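Jokunton quilted seat from Basard: six months in a shared room

Review by Lourenço Frade
January 1, 2021

I bought the Jokunton in June for £200, when Basard had it down from a higher price. It came in pink or grey. We took the pink one because grey had a longer wait. It has been in our main room at work since then and gets used every day, mostly by people who are tired of sitting at a desk.

Delivery and setting up

It arrived in one bag inside one box. There is nothing to screw together. You take it out, shake it and leave it alone overnight so the padding can fill. Ours still had a crease down one side the next morning and that took another 2 days to go. The smell of new fabric went in the same time.

The instructions are a single sheet, mainly about washing.

In use

The stitched sections are the best part. The padding stays where it is put and I have not had to push it back into the corners, as I did every week with the Brimmont beanbag we had before. It is comfortable for half an hour. After that I want something firmer behind my lower back and go back to an office chair.

It also ends up as the place where clothes get put down. Shirts sit on it well enough and do not slide off, though buttons can catch in the stitching if you pull them away quickly. 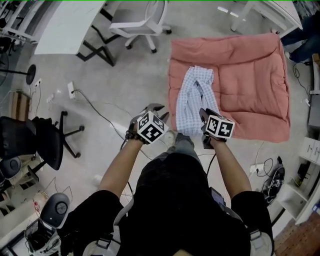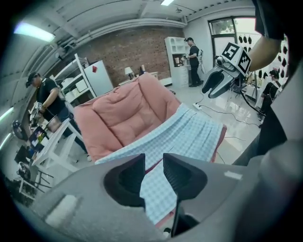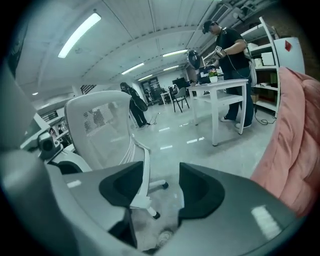

The pink quilting is in all three, only at the right-hand edge in the third. The blue and white checks are in the first two.

Cleaning

The colour shows marks. Tea came out with a damp cloth and washing-up liquid. Ink did not, and there is a small blue dot on the back that I have stopped trying to shift. Crumbs and dust collect along the seams, so I use the narrow nozzle on the vacuum cleaner - the wide one just passes over the top.

Compared with the Worku

The Worku is the other one I looked at. It is cheaper and has a cover that zips off, which would have saved me some work. The padding in the shop model was thin, though, and I could feel the floor through it.

Verdict

Four out of five. I would buy it again at £200 but not at full price. If you eat or write where you sit, get the grey. Basard sells a spare cushion for the lower back, and I have one on order.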